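Zindthorpe Field Placement Program
Progress report to the Farquharson Fund, second reporting period
Prepared by Innes Moncrieff, placement coordinator

Summary

The grant pays for supervised field placements for social work students at agencies in the Zindthorpe area. Seven students were placed this period, which was our target. All of them are still at their agencies. Hours are on track except at one site, covered below.

Placements

Three students are with the county's adult protective services unit, two are at Pilico House (transitional housing), and two are with the school district's family support office. Each student has an agency supervisor and meets with our field instructor, Bình Đinh, every other week. Two of the seven work full-time and do their hours in the evening, mostly at Pilico House, where the intake desk stays open until 9 p.m.

Students are required to complete 900 hours over the full placement. Advanced standing students come in with a shorter requirement under the university's rules, and we track them separately. The furthest along has logged 788 hours and should finish in April.

The two students at the family support office are behind. Their supervisor was on leave for most of February and the office could not assign a replacement with the right license. Bình covered group supervision by phone, but the university does not accept phone supervision for more than a small share of the hours. We have moved both students' end dates back to the end of June. The agency has agreed to this in writing.
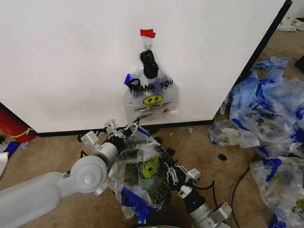
Client contacts

Students recorded 1,356 client contacts in the period. A contact is a phone call, home visit, office visit or group session that lasted at least fifteen minutes. The number is higher than last period, partly because Pilico House began counting group sessions, which it had not done before. Please keep that in mind when comparing the two reports.

Records

We switched from paper time sheets to Pletik in the first month of the period. Students enter their own hours and supervisors approve them online. Adult protective services could not use it at first due to county network rules, so those three students stayed on paper until the county cleared the site. Their older sheets have now been entered by hand and checked.

Budget

Stipends and mileage are within budget. Liability insurance came in higher than quoted, and we covered the difference from the training line. We are not asking for additional funds. We do ask permission to carry unspent stipend money for the two delayed students into the next period.

Next period

Bình will visit each site once before the final evaluations. We are talking with a hospice agency about taking one student in the fall, and a draft agreement is with their legal office. Final evaluations and the year-end financial statement will be sent with the next report.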